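首页 > 规程与现场用品 > 夹爪作业

Skusum 小件抓取规程套装(第2版)
Pritero 出品 | 纸质卡片+仿真场景模板 | 适用于平行夹爪工位
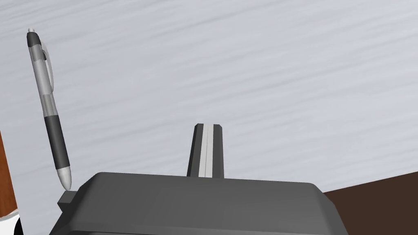 仿真画面:按动圆珠笔与夹爪手指

大家好,我是 Emanuel Oprea,这套东西从第一版开始就是我在写、我在改,也是我在回邮件挨骂。页面归我自己打理,所以写得有点啰嗦,着急的朋友可以直接拉到“装箱内容”那一节,再下面有规格和订购方式。

先讲它管什么。Skusum 是一套给小件抓取工位用的作业规程,小件指的是笔、螺丝刀批头、试管盖、小瓶子、线束插头这一类,一只手能攥住、掉在地上不见得能听见响的东西。大件搬运、码垛、焊接、打磨都不在范围里,别买错了(真的有人买去放在码垛线上,后来又寄回来,卡片上全是托盘的木屑)。

我为什么会去写规程呢?我原来是调试工程师,换产线换得多,每到一个地方就要重新问一遍:这里夹爪空载试动是谁来按?指面多久擦一次?仿真里跑通的轨迹,上真机之前谁签字?十个地方有十种说法,有的写在墙上,有的写在某个人的脑子里,那个人还在休假。标准文件当然有,ISO 10218 大家都知道,风险评估也都做过,报告订得整整齐齐放在柜子里。可是班上的人早上八点站在夹爪前面,手里拿着一支笔,要决定笔该放在哪儿、朝哪边、手什么时候该从围栏里拿出来,柜子里那本报告帮不上多少忙。中间缺的就是这一层,我就写了这一层。

装箱内容

规程卡36张,硬卡,两面覆哑膜,左上角打孔,可以挂在工位上。
卡片环两只,一只金属的,一只尼龙的。金属那只请不要挂在运动范围里面,这话我在卡片封面上也写了。
换型记录本一册,横开本,每页一次换型。
指面磨损量规一片,塑料的,比名片小一圈。
仿真场景模板一份(下载码印在封底内侧),里面有桌面、夹爪、笔和几样别的小件。
贴纸一张。贴纸没什么用,但是每次忘了放都有人写信来要!

封套是灰色纸板的,第一版那个透明塑料盒取消了,运输途中裂得太多。

先仿真,后真机

这是整套规程里篇幅最大的一块,也是大家问得最多的一块,我就多写几句。

我的主张很简单:任何一种新的小件,第一次被夹爪接近,都应该发生在仿真里。接近、闭合、提起、放下、退出,每一步都先在场景里走过,再拿到真机上用低速走。听上去像废话对吧,可是你去问问身边的工位,有多少人是“这个和上次那个差不多,直接试一下”。差不多三个字,我在 Loltby 车间做现场支持的时候听得最多。

拿按动圆珠笔来说。笔看起来是最没有脾气的东西,实际上它全身都是坑:笔夹是往外翘的,胶套和硬塑料的摩擦系数差一大截,笔头是锥形的,顶上那个按钮一压就动。夹在胶套上稳当,夹在笔夹那一侧就会转;手指从上往下压得太深,按钮先碰到东西,笔芯出来,后面整道工序都跟着脏。规程卡里专门有一组写细长件,笔是主角,因为它好买、便宜,哪个车间的抽屉里都能翻出一把来练手。

仿真这一组卡片要求做的事情,我挑几条抄在下面,原卡上更细:

场景里的小件要有名字,名字和实物料号一致。不许叫“物体”“测试件”“新建文件夹里的那个”。
小件的初始姿态要写进记录本,直立、平躺、斜靠分开登记,直立和斜靠不能共用一条轨迹。
手指靠近小件之前,先确认夹爪外壳与小件的最近距离。大家都盯着手指看,结果撞上小件的往往是外壳。
碰撞体的形状必须打开来看过。默认生成的碰撞体常常把笔夹抹平,画面里好好的,算出来却是另外一回事。
桌面摩擦参数要注明来源:量的、查的,还是猜的。猜的可以用,但是要写“猜”字。
每条轨迹至少从不同的起始位置重复走,失败的那几次也要留下记录。
画面要存。存接近之前和闭合之后各一张,文件名里带上记录本页码。

最后这条有人嫌麻烦。我自己在调试的时候也嫌过,后来有一次真机和仿真对不上,翻了半天才发现场景里的笔和实物根本不是一个型号,胶套长度都不一样。要是当时存了画面,看一眼就明白。从那以后我就不嫌了。

还有一件事要啰嗦:仿真里跑得再漂亮,也不能代替现场的安全验证。碰撞力、停止时间、停止距离,这些都要在真机上测,用合适的仪器测,由有资格的人来测。卡片上凡是仿真通过就可以往下走的地方,都只是往下走到低速试动,没有哪一张卡会让你从仿真直接跳到自动运行。

真机首次试动

这一组卡片是橙色边的,挂在环上一眼能找到。

顺序是这样:清桌面,确认速度上限,确认急停在手边并且按过一次,空载走一遍,放上小件再走一遍。空载那一遍特别容易被省掉,尤其是赶着交班的时候。我理解,我也赶过。所以卡上给空载留了一个单独的签字格,签了名字的人心里会掂量一下。

操作人的手在哪里,这个也写了。手动放小件的时候,夹爪必须处于张开并且停止的状态,程序暂停不算停止!程序暂停以后,夹爪那边的气压或者电机力还在,信号一来照样会合。我见过有人一边用拇指扶着笔一边喊同事点继续。卡上对此的要求是,放件的人和按启动的人如果不是同一个,启动的那位必须等到口头回应才可以按,回应的词也固定成一个字:“离”。第一版用的是“好”,结果车间里人人都在说好,聊天也说好,换成“离”以后清爽多了。

试动期间如果小件掉了,不捡。先停,再切手动,再捡。笔会滚,滚到底座下面的时候人会下意识伸手去挡,这个反应拦不住,只能靠平时练。卡片背面有一个小练习,就是故意让笔从桌上滚下去,练几次把手收回来。有客户说做这个练习的时候全班都在笑,笑归笑,练还是要练。

指面与手指

手指是耗材,这个观念我希望能说服更多的人。

不少工位的手指从装上去那天起就没有拆下来过,指面磨得发亮,夹细长件的时候力加了又加,最后把笔杆夹出印子来。随套装附的量规就是干这个用的,贴在指面上看缝隙,缝里能透光就翻到卡片上对应的那一栏,看该清洁、该调还是该换。量规只管平面指,带V形槽的、带硅胶垫的,量规读不准,请用卡片上的目视方法。

清洁用什么?无尘布加少量异丙醇,橡胶垫的先看垫片厂家怎么说,有的垫子沾了醇会发硬。千万别拿砂纸。我知道有人拿砂纸,磨完以后确实夹得紧了那么一个上午。

更换手指以后,必须重新做一次闭合零位。这一条在第一版里写在卡片背面,字又小,漏看的人很多,怪我。第2版挪到正面,加了粗。

换型怎么记

换型记录本是全套里最不起眼的,我个人最喜欢它。

每页分左右两栏,左栏写上一种小件,右栏写下一种,中间一条竖线,换型的人在竖线上签名。听起来有点傻气,可是签在中间就意味着两边都看过了。页脚有一行留给“跟平时不一样的地方”,可以写“桌子挪过”“今天换了一批笔,笔夹比以前硬”。Văduva 培训点的学员们把这一行写得特别认真,有一页密密麻麻写的全是光线,说下午阳光从窗户进来以后视觉定位老是偏。后来他们挂了窗帘,定位就稳住了,那一页复印件现在还贴在我桌子边上。

电子版有没有?有,表格格式,和仿真场景模板一起下载。不过我还是劝你先用纸的写一阵子。戴着手套点屏幕的人会越写越短,到最后只剩下“正常”。

第2版改了什么

Radu Bratu 是这一版的审校,他拿着红笔把第一版从头到尾划了一遍,划掉的比留下的多。我一开始很不服气,气了大概一个周末吧,然后照着改了。主要的变化列在这里:

仿真和真机分成独立的卡组,不再交叉引用。以前看一张卡要翻三张,现在从前往后翻就行。
检查项合并以后一共63条,每条都能用“做了”或者“没做”来回答。“注意安全”“适当调整”这种话全部删掉。
细长件单独成组,笔、批头、探针都在里面。
口头回应词换了(见前面)。
闭合零位挪到正面(也见前面)。
新增一张“什么时候可以不照卡做”。这张吵得最厉害,Radu 主张不要,我主张要。现场总会有卡片没写到的情况,与其让人偷偷绕过去,还不如给一条明路:停下来,写清楚要偏离哪一条、为什么、谁同意的,写完再做。最后他同意放,条件是这张卡必须是全套里字最少的。
仿真模板里笔的模型重做了,笔夹、胶套和笔头分开建,摩擦参数可以各自设定。

没有改的也说一下:卡片尺寸没变,老卡片环可以继续用。

适用条件

平行两指夹爪,电动气动都可以。
固定工位,有围栏或者已经完成风险评估的协作工位。
桌面操作,小件单手可持。
班组里至少有一位懂得所用机器人手动模式的人。

不太适合的:吸盘、多指灵巧手、移动底盘上的机械臂、有食品或无菌要求的场合。吸盘版我在写,写得很慢,问进度的邮件我都看到了,谢谢,先别催。

再讲一遍,这是作业层面的规程,买了它不等于符合任何标准,也不能拿去代替风险评估。假如你们的风险评估写得比卡片更严,听评估的。假如写得比卡片松,我会建议你们再看一眼评估,但是决定权在你们那里。当地法规永远排在最前面。

用过的人常问我的

能不能只买仿真那一组?
可以,但是得写信来,页面上没有单独的按钮。高校实验室买的比较多,他们暂时没有真机。不过我会顺便把真机首次试动那组的电子版一起发过去,总有一天用得上。

仿真软件有没有限制?
模板提供通用格式的几何和一份参数说明,主流软件都能读进去。材质和灯光没有花心思,桌面就是浅色带纹理的,够看清轮廓了。有人问能不能做得更逼真一些,可以,但是请把时间先花在碰撞体上面。

卡片可以复印吗?
本工位自用随便复印,挂三份四份都行。别改了内容还留着我们的标题就好。你们要是自己改,请把标题划掉,写上自己的名字和日期,这样以后追起来不会追到我头上。

翻译版?
目前中文、英文、罗马尼亚文。中文版里“夹爪”和“手指”两个词全套统一过,“抓手”“夹头”“爪子”全部换掉了。这个词表放在第一张卡的背面,建议班组平时说话也跟着用。同一样东西叫三个名字,出事的时候喊都喊不清楚。

为什么老拿笔举例子?
因为我桌上有一堆。而且笔上有硬有软、有粗有细、有会动的零件,练一样顶好几样。

新人要学多久?
看人。我一般建议先跟着老手走完整组卡片,再自己走,老手在旁边看着不说话。不说话这一条老手们觉得最难,哈哈。

培训有没有?
有。Văduva 培训点每季度开班,下一期在6月,名额和内容请写信问。培训时用的就是这套卡片,自己带来的旧卡也可以用,写满了笔记的更欢迎。

卡片脏了怎么办?
湿布擦。覆膜不怕水,怕酒精,擦指面的那块布别顺手擦卡片。

几条我自己的习惯

下面这些没有写进卡片,算是我的唠叨,照不照做随意。

我每次开场景,先不跑,转着视角看一圈。从夹爪后面看过去,再从侧面看,看手指和小件之间隔着什么、外壳离小件有多远。很多问题在轨迹跑起来以前就摆在那儿了,一跑起来眼睛就跟着手指走,别的都看不见了。

我会在小件的名字后面写上它最讨厌的一个特点。笔后面写“会滚”,试管盖后面写“会粘”,插头后面写“有尾巴”。新来的人看一眼名字就知道该提防什么,比读一整页说明快得多。

夹紧力我从小往大加。反过来从大往小减的人也有,理由是省时间,可是小件已经被夹坏了几个,省下来的时间又去领料了。细长件尤其如此,力稍微大一点,笔杆就在指间慢慢转过去,看着像夹住了,放下的时候方向全变。

收工的时候让夹爪停在张开的位置,手指上不留东西。第二天早上来的人不一定是你,他不知道指间那支笔是在等什么。

还有就是别在赶时间的时候改规程。想改的念头先记在记录本页脚那一行,过几天再看。我第一版里有两条就是在展会前一晚加的,后来 Radu 用红笔划掉的也正好是那两条。

规格

卡片数量:36张,双面印刷
检查项:63条
语言:中文(另有英文、罗马尼亚文)
版本:第2版
卡片材质:硬卡纸,哑光覆膜
附件:卡片环、换型记录本、指面磨损量规、贴纸、下载码
仿真模板:通用几何格式,附参数说明
适用夹爪:平行两指,平面指
包装:灰色纸板封套

订购与发货

单套直接下单,班组成批购买请写信,我们按工位数报价。第2版从4月11日起发货,首批印了将近100套,卖完会接着印,不用抢。已经买过第一版的朋友,把旧卡封面拍一张照片发过来,可以按升级价换新,旧卡不用寄回,留着垫桌脚也行。

学校和培训机构有优惠,请用单位邮箱联系。需要发票的在备注里写好抬头,写漏了再补很折腾,你折腾我也折腾。

寄到之后先数一下卡片,封面背后有编号表。少卡、重卡、印糊的,写信告诉我编号,我补寄。量规如果在路上弯了,请不要掰直再用,直接要新的。

联系

内容上的问题、挑错、吵架:找我,Emanuel Oprea。
你觉得哪条检查项根本没法回答“做了”或“没做”:找 Radu Bratu,他非常乐意听,会回很长的信。
订单、发票、补件:Pritero 客服信箱,页面底部。

写信时带上版本号和卡片编号,有记录本那一页的照片更好。字丑没有关系,我的字也丑。

相关产品
Skusum 换型记录本(单册补充装)
Skusum 指面磨损量规(五片装)
Skusum 规程卡空白页(自填用)
卡片环,尼龙

返回“规程与现场用品”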